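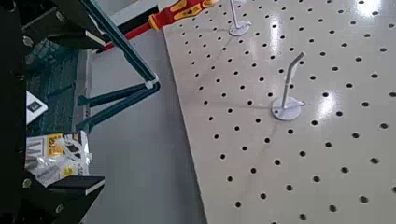
Lashari Ridge Trek: Frequently Asked Questions

Last updated in October. If your question is missing, write to the Vitomel Treks office and we will get back to you.

Where does the trek start and finish?
The walk starts in the village of Gukberg and finishes at the bus stand in Ciltolitz. The full route is 108 kilometers and most groups take 10 days over it, with 2 of those days set aside for rest. You can walk it in the other direction, but the climb out of Ciltolitz is steep and comes before your legs are used to the work. We run our own groups from Gukberg only.

How do I get to Gukberg?
There is one bus a day and it leaves early in the morning. Guests booked on a group trek travel in our van, and the fare is included in the price. If you are coming on your own, buy your bus ticket the evening before at the station window. Drivers will take you without a ticket if there is a seat, but you should not count on it.

How hard is it?
Moderate. You do not need climbing skills or ropes. You do need to be able to walk for seven hours with a day pack and then do it again the next morning. The path is clear in most places. The section below Lashari Pass is loose rock, and people who dislike steep descents find it slow. Walking poles help there.

If you are unsure, do two long hill walks on back-to-back days before you book. If the second one goes fine, you will probably manage.

What is the best time of year?
October and November have the clearest views. April and May are warmer, with flowers on the lower slopes and more haze in the afternoon. We do not run groups in the rainy months. The path between the river and the first lodge gets washed out most years and has to be cut again.

Do you run treks in winter?
Only the lower half of the route, as far as the Lashari meadows and back. The pass is normally closed by snow and the lodge beyond it shuts. Ask the office for the winter price list.

Do I need a guide?
The rules do not require one for the lower half. Above the meadows we strongly suggest it. There are a few places where animal tracks look better than the real path, and the fog can come in quickly after lunch.

Who are the guides?
Adeel Gilani leads most of the autumn groups and Fedir Kravchuk leads most of the spring ones. Both have first aid training and both know the lodge owners along the way. On larger groups an assistant guide walks at the back. If you would like a particular guide, say so when you book. We will try, but cannot promise.

How big are the groups?
The largest group we take is 10 guests. The smallest is 2. If you are traveling alone you can join a group that already has confirmed dates, and the office can tell you which ones still have places.

Where do we sleep?
In lodges, in shared rooms with two or three beds. Blankets are provided, but above the meadows you should bring a sleeping bag as well. Single rooms are available in Gukberg and Ciltolitz for an extra charge. They are not available on the trail.

Are there showers?
The lower lodges have hot showers for a small fee, paid in cash. At the lodge below the pass you get a bucket of warm water if the stove is going. Plan on wet wipes for the upper part.

What is the food like?
Plain and plenty of it. Breakfast is porridge, eggs or flatbread. Lunch is usually noodle soup or fried potatoes. Dinner is rice with lentils and vegetables, and you can ask for more. Vegetarians have no trouble at all. Vegans should tell us early, because the cooks use butter in most dishes. If you have a serious allergy, call the office before paying a deposit.

Is the water safe to drink?
Treat all of it. Tablets or a filter bottle both work. Boiled water is sold at every lodge.

What about altitude?
Lashari Pass is high enough for some people to feel ill. Headache, poor sleep and loss of appetite are common. We plan a rest day at the meadows and another before the pass. If you get worse instead of better, you go down, and the guide has the final word. Nobody is left to go down alone. Talk to your doctor before the trip if you have a heart or lung condition or if you have had altitude trouble before.

What should I pack?
Boots that you have already worn in, a warm jacket, a rain jacket, two pairs of walking trousers, a hat, gloves, sunscreen, sunglasses, a head lamp and a water bottle. The complete list is sent with your booking confirmation. Keep your main bag under the weight limit printed on it. Porters will refuse bags that are over, and they are right to.

Can I rent gear?
Yes. The office in Gukberg rents sleeping bags, down jackets and poles. We do not rent boots. Reserve ahead in October, when the jackets run out. Gear is handed back at our desk in Ciltolitz at the end of the trek.

Can I leave luggage with you?
Yes, free of charge for the length of your trek. We move stored bags to Ciltolitz so they are there when you arrive. Please lock them and keep passports and cash with you.

Is there phone signal or electricity?
There is signal in Gukberg, at the meadows and again on the last day. Between those places expect none. The lodges have solar panels and charge a fee per device. A power bank is worth carrying. Guides carry a satellite phone for emergencies only.

How much cash should I bring?
Enough for showers, snacks, hot drinks, charging and tips. There is a cash machine in Ciltolitz, but none in Gukberg and none on the trail. Small notes are much easier for the lodges.

What time do we start walking?
Most days at 7 in the morning. On pass day you leave in the dark, with breakfast packed the night before. The wind usually picks up by late morning and the guides want everyone over before then.

Can children come?
We take children from age 10 on the lower half of the route. For the full trek the minimum age is sixteen, and anyone under eighteen must walk with a parent or guardian.

Do I need insurance?
Yes. It must cover walking at altitude and rescue by helicopter. We ask for the policy number before the trek and we do check it. Guests without cover cannot go above the meadows.

What if the weather closes the pass?
The group waits one day if the schedule allows. If the pass is still closed, you return by the river path and our van drives you to Ciltolitz. There is no extra charge for the van. Extra nights in lodges are paid by the guest.

How do I book and what is the deposit?
Fill in the form on the booking page or call the office. The deposit holds your place and the balance is due before you leave Gukberg. Cards are accepted for the deposit. The balance can be paid by bank transfer or in cash.

Can I cancel?
You can move your dates once at no cost if you tell us at least a month ahead. After that the deposit is kept. If we cancel a group, you get everything back, including the deposit.

Can I see a sample day-by-day plan?
Yes, it is on the itinerary page. Distances there are measured along the path. Walking times are for a steady group with a lunch stop and do not include long breaks for photos.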